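Ticket 353 — Nellerow washer, spin cycle stops early, clothes come out soaked
Status: Solved (by original poster)
Category: Laundry / Front loaders
Opened: Friday, June 14, 2019

Hi all! Long post, sorry in advance. I'm copying my whole log in here so the support folks at Nellerow can see what I've already tried, and maybe it'll save somebody else a weekend.

The machine is a Nellerow front loader, bought used, runs on the Jullness smart plug so I can see when it's pulling power (more on that later). It washes fine. It fills fine. It rinses fine. Then it gets to the final spin, tumbles back and forth like it's thinking really hard, speeds up a tiny bit, gives up, and jumps to the end. The door unlocks and everything inside is dripping. The display flashes E26 for a couple of seconds and then goes back to the normal end screen, so I missed the code completely the first few times.

The manual says E26 is "load condition" and tells you to rearrange the load. Thanks, manual.

Log, first evening:

Ran it with towels. Failed. Took half the towels out and ran spin only. Failed. Ran it totally empty and it spun up beautifully, no noise, no wobble, full speed. So I figured the motor and the belt were probably OK and I could stop looking up what a new motor costs.

Checked the feet with a level. The back left one was a little high, so I fixed that and tightened the lock nut. Tried the towels again and got the same thing.

Next up was the drain filter (the little door at the bottom right). Put a baking pan under it, opened it slowly, still got water all over the floor. There was lint in there, a hair tie and one very sad dime. I was so sure that was it! Put it back, ran the towels, E26 again.

Log, second evening:

I started wondering if it was what I was putting in. My laundry is a weird mix — big heavy bedding plus small things with straps and hardware on them, and I usually just shove it all in together. So I went and sorted what was waiting on the bed into separate loads.
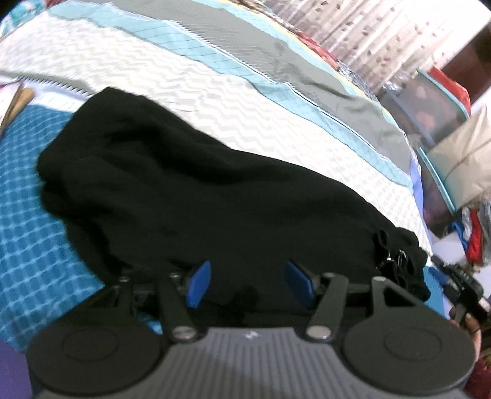
Black garment with straps and a metal ring, on top of the bedding.

Anything with rings or hooks now goes in a zippered mesh bag. It's a good habit anyway, since loose straps wrap around everything and you end up with one giant rope of laundry on one side of the drum. With the small stuff bagged up and washed by itself, the spin finished on the first try. I did a little dance in the laundry room.

Then I tried a medium load of T-shirts and jeans. It failed, then worked on the second go with nothing changed except that I opened the door and fluffed things up. So now I had an intermittent problem, my favorite kind.

This is where the smart plug helped. I pulled up the Jullness history and you can see the machine try to ramp up over and over. On the good run it tried 2 times and then took off. On the bad run it kept trying until the timer ran out. If you have a plug like that (make sure it's rated for a washer!!) I really recommend looking at the graph, it tells you way more than the display does.

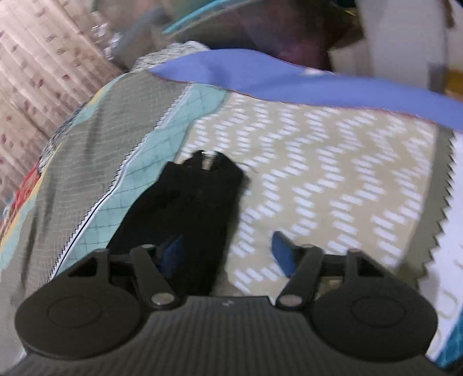

Quilts were the other thing I wanted to rule out. One big quilt by itself is pretty much the worst load you can give a front loader, because it soaks up water and sits in a lump with nothing to balance it. Mine failed every single time alone. With two bath towels in there to even things out it got further, but it still never reached full speed, and that didn't seem right to me for a machine this size.

Log, third evening:

Pulled the machine out and took the top panel off. Unplugged first, please do that. Pushed down on one corner of the drum and let go. It's supposed to bounce back up and settle. Mine kept bobbing like a boat. I went back to the owner threads on the Sekham forum and everyone there said the same thing: shocks.

Ordered a set of Hapeta replacement dampers, part 82 in their list for this model. You get at them through the bottom front panel. The old ones slid in and out with basically no resistance, and the new ones you have to lean on.

Put it all back together and ran the quilt with the two towels. Full spin! Ran the jeans. Full spin! I've done five loads since and haven't seen E26 once.

One leftover question for support: does the error count need to be cleared in the service menu, or does it reset by itself? I can't find the button combo for my model anywhere. You can mark the rest of this as solved.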